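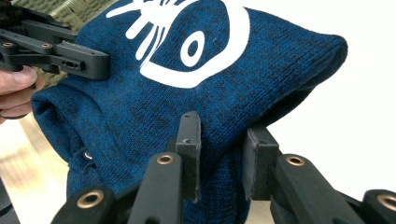
**Subject:** Re: [knit-finishing] White print on fine rib, cracking at the fold line
**From:** Ludivine Lebrun

Replying inline, and with apologies for the length. I have trimmed the original to the parts I can answer.

> We have had a batch of printed beanies come back from the shop in October with the white cracking where the hat folds. Fabric is a fine heathered knit, navy and teal, acrylic with a bit of elastane. The print is a single large motif on the front, one colour. We cured at the temperature on the tin. Is this the ink, the cure, or the fabric?

Most likely the cure, made worse by the fabric. The temperature on the tin is the temperature the ink film has to reach, all the way through. It isn't the dryer setting. A folded-over knit hat is two layers of fabric and a lot of trapped air, and it takes longer to come up than a T-shirt does. If you ran the hats at your T-shirt belt speed, the top of the film was cured and the bottom was not. Put a probe under the print on a reject and run it through before you change anything else.

The second cause is stretch. A flat print on fine rib is laid down with the ribs closed. When the hat goes on a head the ribs open sideways and the film has to follow. You can see base colour through the white at that point even on a good print. That is normal and I would not reject for it. A crack looks different: it has a hard edge, it stays visible when the fabric relaxes, and it usually runs along the ribs.

> Should we print with the hat stretched on the platen or relaxed?

Slightly stretched, and the same amount every time. We cut our platens from 6 mm board with the edges rounded over. Relaxed printing gives a denser white on the table and a worse one on the head. Too much stretch and the motif closes up into a narrow oval when it comes off. Round shapes show this first, so if your artwork has a ring or a circle in it, measure that across and down after the hat has rested overnight.

> The artwork has a lot of short rounded strokes fanning out near the crown. These are where we get the worst fill.

Expected. The crown is where the decreases start, so the surface isn't flat and the screen doesn't sit evenly. Options, in the order I would try them:

1. Move the whole motif down toward the cuff. This costs nothing.
2. Thicken the strokes and open the gaps between them. Where two strokes nearly touch, join them or separate them properly.
3. Print, flash, print. Two thin passes hold better on rib than one heavy one.

I would leave the mesh alone until those are done. We went coarser on the Stamivance order and got coverage, but the hand was like a sticker and the customer noticed.

> Does the fleck in the yarn matter?

For adhesion, no. For appearance, a little. Dark flecks under a thin white can show as grey patches, and people read them as dirt. Check under the shop lights as well as at the press. Separate from that, dye migration is a risk if there is polyester in the blend. If the white goes bluish after a few weeks in the carton, that's what it is, and you need a low-bleed ink. Ask your yarn supplier for the actual composition. Ours from Bittencourt had a polyester content that was not on the first data sheet.

> We also attach a small metal snap in the cuff. Before or after printing?

After. A snap under a screen will mark the mesh or tear it, and it lifts the fabric around it. It also holds heat in the dryer and can scorch the knit beside it. Set it once the print is cured and cool, with a backing disc if the cuff is a single layer at that spot. Set it low in the cuff so the roll covers it and it does not bear on the forehead.

On testing: we pull 30 hats per lot. Each one gets bunched by hand at the cuff, folded across the print, opened, and checked along the fold. Then a wash inside out, dried flat, and the same fold again. Anything that cracks at the first fold fails the lot. Lot 2134 failed that way last winter and lot 3917 passed after we slowed the belt, with the same ink and the same yarn.

On packing, since the original message mentioned cartons: don't fold across the print. Turn the cuff up, lay the hat with the motif facing out, and keep stacks low. White against white under weight will block if it is at all undercured. We use the Iment interleaf tissue but any uncoated tissue will do.

If someone at Wellska still has the stretch jig drawing, could they repost it? The link in the archive is dead.

Ludivine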